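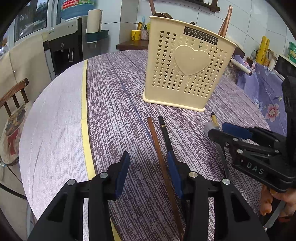 Figure 1. Two hand-held grippers at a round table, with a chopstick, two pens and a perforated utensil holder.

Hand-Held Grippers in Place of Teleoperation: Effects on the Work of Demonstration Staff
Student project report, Warthorpe
Authors: Rhea Estrella, Žydrūnas Kairys

1. Background

Buketti packs and sorts small household goods. Part of the sorting is done by two fixed arms, and the arms are trained on demonstrations recorded by staff. Until September the demonstrations were given by teleoperation: an operator sat at a console and drove an arm through the task. The firm then moved most of this work to hand-held grippers, which a person carries to an ordinary table and uses directly on the objects.

Our project asked what this change meant for the people doing the work. We did not measure how well the arms performed afterwards. That part is covered by the firm's own report (Rätsep), to which we had limited access.

2. The task

The task studied was placing long, thin objects in an upright container. The operator holds a gripper in the hand, closes the two fingers on the object, lifts it, turns it to the vertical and releases it over the container. Pens and chopsticks are used because they roll, lie flat against the cloth and leave little for the pads to close on. The setting is domestic on purpose. Clutter, patterned cloths and furniture are left where they are, as the arms are meant to cope with backgrounds that have not been tidied.

The grip pads are flat. A pen lying parallel to the pads can be picked up in one closing movement. A pen lying across them has to be turned first, or approached from the other side of the table. Operators told us this second case was where most of their time went.

3. Method

We used the session log, which held 2,000 recorded attempts. Of these, 67 had been rejected by the reviewer, leaving 1,933 accepted. The most common reason for rejection was that the object left the view of the gripper camera before release. Dropped objects were not rejected if the operator picked them up again in the same attempt.

A further set of 545 attempts from the teleoperation period was made available for comparison. It was recorded with different objects, so we used it only for the timing of breaks and changeovers. We also sat in on sessions and held short interviews with the operators and with the shift lead.

4. Findings

4.1 Posture and strain. Console work was seated and the load was mainly on the eyes and neck. With the grippers the load moves to the wrist and forearm. The weight is carried for the whole attempt, including the time spent deciding where to place the object. Operators who worked standing reported less wrist discomfort than those who sat, but more tiredness in the legs by the end of a shift.

4.2 Skill. Console operators needed a long training period and were paid on a separate grade. New staff could use the hand-held tool on their first shift. The firm has kept the old grade for existing staff and does not offer it to new starters. This was the point raised most often in interviews, usually before we had asked about pay.

4.3 Pace. At the console the arm set the upper limit on speed. By hand the limit is the operator, and the log shows the number of attempts per hour on a screen near the door. Two operators said they had started to avoid awkward placements in order to keep the number up. If this is common, the recordings will contain fewer of the difficult cases that the arms need. We could not confirm it from the log, which does not store the starting position of the object.

4.4 Resetting. Between attempts the objects are taken out of the container and laid down again. On the console this was done by a second person. It is now done by the operator with the free hand, or with the gripper put down. The log does not count it as work time — the clock stops at release and starts at the next closing of the fingers.

5. Recommendations

Reset time should be logged and included in the hourly figure. The screen should be moved or switched off during a trial period. Starting positions should be drawn from a list, so that the choice is not left to the operator. A wrist support was tried (Trodier, medium size only) and should be tried again in more than one size.

6. Limits of the study

All sessions were at one site and on one type of task. The interviews were held on the premises, and the shift lead knew who had taken part.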